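Section 4: Setting up voicemail and call forwarding

Tendale phone system – guide for office users
Revised 05/07/2018

Read this section once your extension number has been switched on. If the display still says NO LINE, go back to Section 3.

4.1 Recording your greeting

1. Lift the handset and dial 500.
2. Enter the temporary PIN from your welcome letter, followed by the hash key.
3. Choose a new PIN when asked. It must be at least four digits long and cannot be the same as your extension number.
4. Press 2 for greetings, then 1 to record.
5. Speak after the tone and press hash when you have finished.
6. Press 1 to save the greeting or 3 to record it again.

Note: A greeting can last up to 94 seconds. Most callers hang up well before that, so keep it short. Your name, your department and when you expect to call back will do.

Caution: Three wrong PIN entries in a row will lock the mailbox. Siobhán Hegarty on the Farnidis help desk can unlock it, but she will need to ring you back on your own extension first.

4.2 Forwarding calls to a mobile

You can send calls to a mobile when you are away from your desk. The mobile number has to be on the approved list before you start. Ask Adel Lamrani to add it and allow one working day.

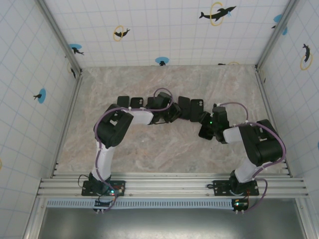
Forwarding is set from the desk phone and stays on until you cancel it, even if the phone is unplugged or moved to another room.

1. Press the Forward key. The light beside it will flash.
2. Dial 9, then the full mobile number including the leading zero.
3. Press hash. The light stops flashing and stays on.
4. Ring your extension from another phone to check that the mobile rings.

To cancel, press Forward and then the star key. The light goes out.

Note: If the mobile is switched off, the caller will reach the mobile's own voicemail and no message will be left in your office mailbox. To avoid this, set "Ring both" in the web portal – see Section 6.

Caution: Do not forward to a number that forwards back to the office. The call will loop and then drop.

4.3 Clearing old messages

The system holds 3,000 messages across all mailboxes. Saved messages are kept until you delete them.

1. Dial 500 and enter your PIN.
2. Press 1 to hear your messages.
3. Press 7 during or after a message to delete it.
4. Press star to go back to the main menu, or hang up.

Deleted messages can be recovered until midnight on the same day by pressing 8 from the main menu. Shared mailboxes for the Dadow and Sobczak sites are cleared by Kiros Ambaye at the end of each April. Save anything you still need to your own mailbox before then.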